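### 3.2 Display boxes and lining

The boxes used in the storage trial were clear acrylic, bought from Rüegg and kept at the Hirkham site. Each one was lined with a strip of black foam-like material before any object went in. We chose a dark lining so that dust and small flakes would show up against it during checks. A box was set on a white table for each check, turned to whatever angle let the reader see the floor without glare from the walls.

Objects were grouped by weight. The lightest group stayed under 54 g, and the heaviest single piece was 450 g. Ekström's earlier work at Privlow used uncovered trays for the same groups, and we kept his weight limits so the two sets of results could be compared.
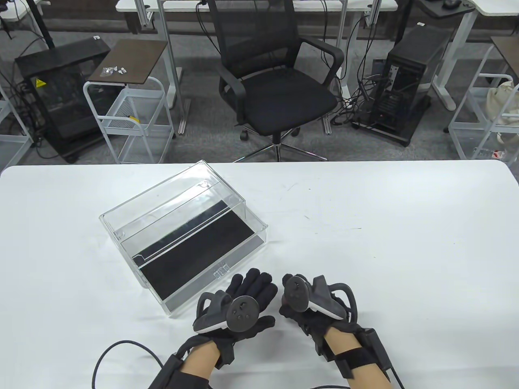
**Figure 4.** Clear acrylic box with dark lining on the white table.

Linings were changed in December, after the first round. Old strips were lifted out whole, bagged, and weighed again. Of the 100 strips in the trial, 82 came out in one piece. The rest tore near a corner and were left out of the dust totals in Table 2.

Fine scratches on the walls were a bigger problem than we had planned for. Wiping with a dry cloth made them worse, so the second round used the damp Plisine cloth only. Scratches already present were marked on the box sheet and were not scored again.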